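Fruit basket

A fruit basket is an open container used to hold fresh fruit, either for storage at home, for display on a table, or as a gift. The term is used both for the container and for the container together with its contents. Baskets made for this purpose are usually shallow, with straight or gently sloping sides, and are woven from plant material, bent from wire, or molded in plastic to imitate weaving.

Construction

Traditional fruit baskets are woven from willow, rattan, split wood, rush or palm leaf. In wickerwork, stiff rods called stakes are set into a base and turned upward, and thinner rods called weavers are passed in front of and behind them. The top is finished with a border, made by bending the stakes down and tucking each one behind its neighbors. A rolled border is thicker and stands up better to lifting; a plain border is flatter and quicker to make.

The tightness of the weave affects how the basket performs. An open weave lets air reach fruit at the bottom and sides, but its edges can mark soft skins. A tight weave supports small fruit and keeps loose berries from falling through, at the cost of slower drying after a spill. Many household baskets combine the two - a tight base with open sides.

Dark baskets are either stained after weaving or made from rods that have been boiled with the bark on, a process that gives willow a brown color. Stained baskets intended for food are sealed, as some stains transfer to damp skins.

Sizes and patterns

No general standard exists for household baskets. The Plurkolmont workshops, which produced baskets for the table trade from 1886, sold them by pattern number. Pattern 3383, a straight-sided rectangular basket without handles, remained in the list longest and was widely copied. It was woven over 18 long stakes and had a rolled border. A lidded version was offered but sold poorly.

The basket maker Sławomir Malinowski, in his notes on the Plurkolmont patterns, divided fruit baskets into carrying baskets, which have a handle and a reinforced base, and standing baskets, which have neither. He regarded the table basket with a decorative handle as a standing basket, on the ground that the handle was seldom attached firmly enough to bear a full load. The division is still used by collectors.

Contents and arrangement

Common contents are apples, pears, oranges, bananas, plums and grapes. Firm, heavy fruit is placed first and forms the lower layer. Softer fruit is laid above it, and grapes go in last, draped over the rest with the main stem turned inward. A bunch placed at the bottom is crushed by the weight above it, and the juice spreads to the other fruit and into the weave.

For display, fruit is often laid out beside the basket before filling so that damaged pieces can be removed and the largest bunch set aside. Some arrangers leave part of the fruit on the table permanently, a style known in the trade as a spilled arrangement. Arrangements limited to a narrow range of color, such as red grapes with dark red tree fruit, are usually set on a pale surface, where the outline of each item remains distinct beside a dark basket.

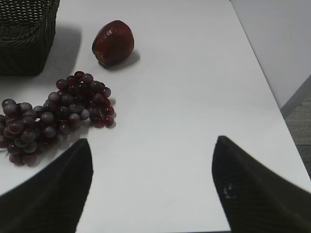
Storage

A fruit basket is suited to short storage at room temperature. Apples, ripe bananas and pears give off ethylene, a gas that speeds ripening in nearby fruit. Keeping them apart from fruit that is already soft lengthens the life of both. Citrus is less affected.

Grapes do not ripen after picking and lose water quickly through the stem. They keep longer in a refrigerator and are brought to the basket shortly before serving. They are left unwashed until needed, as moisture held between the berries encourages mold. Plums that are still hard can be left in the basket to soften and then moved to a cold place. Limiting the contents to 2 layers reduces bruising and makes spoiled fruit easier to find.

Baskets should stand away from direct sun, stoves and heating vents.

Care of the basket

Dust and crumbs are removed with a dry brush. Sticky residue is wiped off with a cloth dampened in mild soapy water, after which the basket is dried upside down in moving air. Soaking loosens glued joints and raises the grain of split wood. Natural willow becomes brittle in heated rooms and benefits from a light misting in January or whenever the air is dry.

Mold appears first on the underside of the base. Small patches can be cleaned with diluted white vinegar. A basket with mold inside the border is normally discarded, as the overlapping stakes cannot be dried through.

Related forms

The Collura basket is a round type with a raised foot, intended for the center of a table. The Cuevas tray has sides only a few rods high and is used for figs and other fruit that cannot be stacked. The Anum is a deep carrying basket with a narrow mouth, used at harvest and rarely brought indoors.

See also: Basket weaving; Fruit bowl; Gift basket; Wicker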